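Sorting a child's hair clips - what goes in which compartment?

Lama Haddadin
20 Oct 2023

My daughter has built up a lot of hair things and they all live in one bag, so every school morning I tip it out and pick through bobby pins to find a matching clip. I have bought a clear plastic box with compartments. The pins and flat clips will fit, but the fluffy ones and the fabric bows get squashed. Do I sort by type, by colour, or by how often she wears them? I don't want to buy another box.

Omid Fallahi

By type. Colour looks nice for a week and then falls apart. Pins go in an outer compartment, claw clips in another, and fluffy clips get one to themselves so the metal doesn't snag them. Check the backs as you go and throw out any clip that has lost its spring.
Bows don't need to be in the box. I clip ours along a 40 cm length of ribbon hung inside the wardrobe door - they keep their shape and you can see them all.

Ridell

just put the ones she wears at the front and the rest in a drawer

Flenunura

Agree with the ribbon for bows. For bobby pins, slide them onto a bit of stiff card first, 16 to a card, or they end up in a tangle again. I do ours at the desk on a Sunday with everything tipped out in front of the box.

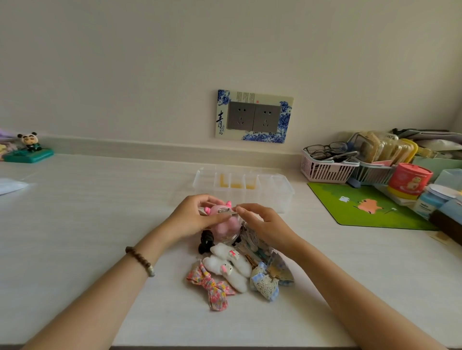 Bows, fluffy clips and pins, with the compartment box behind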